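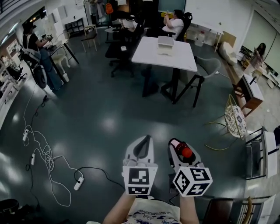

Deriva de la pose relativa entre dos pinzas de mano con cubos de marcadores fiduciales

Publicado por Zulema Iturra en Percepción y calibración

Estoy intentando reproducir el método de Dresedo para registrar demostraciones bimanuales con pinzas de mano. Cada pinza lleva un cubo de marcadores en la parte trasera y una cámara propia; el operador lleva otra cámara en la cabeza, que ve los dos cubos. La trayectoria de cada pinza se estima con odometría visual-inercial y la pose relativa entre ambas se corrige con los cubos.

Con una sola pinza el error de posición final es de 3 mm, aceptable para mi tarea. Con las dos, la pose relativa deriva hasta 21 mm al cabo de 50 segundos, y la deriva aumenta cuando giro las muñecas hacia dentro. He recalibrado los intrínsecos de las tres cámaras y el resultado no cambia. El artículo no indica qué covarianza asignan a las detecciones del cubo. ¿Alguien ha obtenido valores mejores con este esquema?

Clifford Després

Revisa primero la sincronización. Un desfase constante entre la cámara de cabeza y las de las pinzas produce un error proporcional a la velocidad de la mano, y en un giro de muñeca el cubo recorre bastante distancia por estar detrás del eje. En nuestro montaje el desfase era de 13 ms y lo estimamos por correlación cruzada entre la velocidad angular del cubo y la del giróscopo.

Después, no trates cada cara del cubo como un marcador independiente. Si resuelves la pose con una sola cara casi frontal, aparece la ambigüedad clásica del marcador plano: dos soluciones con error de reproyección casi igual, y el filtro salta de una a otra. Hay que plantear un único PnP con las esquinas de todas las caras visibles y la geometría del cubo medida, no la nominal. Los cubos impresos suelen tener las pegatinas desplazadas unas décimas.

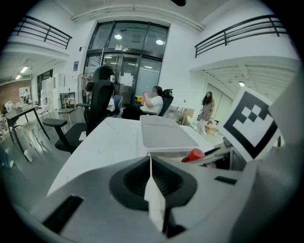 En cuanto a la covarianza, la calculamos a partir del jacobiano de la reproyección en cada fotograma. Con un valor fijo, las detecciones oblicuas pesan lo mismo que las buenas y arrastran la estimación. Si hay una sola cara visible, solo usamos la traslación y dejamos la orientación a la odometría.

Falta en tu mensaje un dato: si la transformación del cubo a la cámara de la pinza la tomas del CAD o la calibras. Con el CAD de Pudavis yo no conseguí bajar de 1 grado de error.

Estela Jara

A mí me pasó algo parecido y era el suelo. Con reflejos fuertes la odometría engancha puntos que no son fijos. Prueba a enmascarar esa zona.

Zulema Iturra

La transformación venía del CAD. La he calibrado con un ajuste mano-ojo y he pasado al PnP conjunto. La deriva baja a menos de la mitad con los mismos registros. El desfase temporal lo tengo pendiente, y la máscara del suelo la probaré por separado para no mezclar efectos.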